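The long lunch on the slow train to Plemance

There's a moment, not long after the train pulls out of Hundstead, when the whole carriage seems to unwrap something at once. Foil, wax paper, the pop of a lid. It's barely eleven in the morning and everybody is already eating, and I can't tell you how happy it makes me!

The Plemance line runs 80 kilometres inland, with 6 stops if you count the platform at Matitz, where the train pulls up only if you wave at it. The trip takes most of three hours. You could drive it in one. But the road misses the gorge, and the road won't let you eat a curried egg sandwich with both hands while a river goes past your elbow.

I first rode it one April for a story about country halls (never finished, sorry to my editor) and I've been back every autumn. The light is lower then, and the poplars outside Matitz go a yellow so bright that people stop talking.
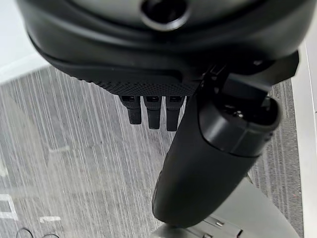 Food on the line has its own unwritten rules. Fruit gets shared. Anything with tuna waits until the windows are down. Cake is best bought before you board, from the bakery across from Hundstead station, where the ginger loaf costs $5 a slab and comes in brown paper that's see-through with butter by the time you reach the first tunnel. Get there before nine. I've missed out twice and I still think about it.

After Matitz the line starts to climb. The train slows to a crawl, the wheels squeal on the curves, and the gum trees come in so close you can smell them. At the top there's a white board giving the height, 646 metres, and regular passengers give it a little cheer. I thought this was silly on my first trip. By my third I was leading it.

Then it's down through paddocks to Plemance, a town with one wide street and a very good second-hand bookshop. You get nearly two hours before the return service, plenty of time for a pie and a walk to the weir. The path starts behind the old Thomas flour mill and follows the water the whole way, flat enough for a pram, with blackberries along the fence if you're early enough in the season.

Sit on the left going up and the right coming home. Bring a jumper, as the heating comes and goes, and pack more lunch than you think you'll need. Somebody across the aisle will have made relish, and you'll want something to swap for it.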